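3.2 Materials and procedure

The stacking task was adapted from the version used by Gristov in the earlier transfer study, with the order of trials changed so that the harder sequences no longer fell at the end of the session. Each child completed the task individually, at a table in a side room of the nursery, with a member of staff within sight. Of the 179 children whose parents returned a consent form, 19 were excluded before analysis: most had missed the second session, and the remainder did not pass the colour naming check described in Section 3.1.

Sequences were spoken by the experimenter in a level voice, from the bottom piece to the top piece, and were never repeated within a trial. In the plain condition the child heard only the names of the colours, in the order in which the pieces were to be placed. In the mixed condition the child heard colour and shape together, so that each piece carried two labels. The child began building when the experimenter said "now". No feedback was given on whether the order was right, although children were thanked after every trial whatever they had built.
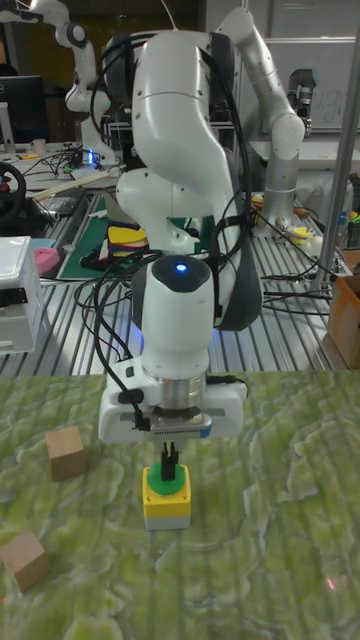 Figure 2. Three-part stack with a green disc uppermost, a yellow square block and a white square base.

A trial was scored as correct only if every piece stood in the named position. Partial orders were recorded separately and are treated in Section 4.3. Where a child corrected an error before letting go of the last piece, the final arrangement was scored and the correction noted — these self-corrections were more frequent in the mixed condition, and we return to them in the discussion. Stacks that fell over were scored from the order of placement.

Scoring was done from written records by Mareike Sperling, who had no knowledge of the age group of the child. A second scorer worked through all records from the June sessions. The two sets of scores differed on 2 trials, both involving a self-correction, and in each case the stricter reading was kept.

3.3 Treatment of response times

Response time was measured from the word "now" to the placing of the first piece. Times were log-transformed before analysis, following Stüber, and trials on which the child spoke to the experimenter before starting were left out of the timing data but kept in the accuracy data. We did not measure the intervals between later pieces. Oner has argued that these intervals are a better guide to rehearsal than the first one, but they depend heavily on how easily a child can handle the pieces — a skill that varies widely at this age and was not tested here.

Age in months was entered as a continuous predictor, with nursery as a random effect. Condition was coded as plain or mixed, and the order in which the two conditions were met was included as a covariate in all models.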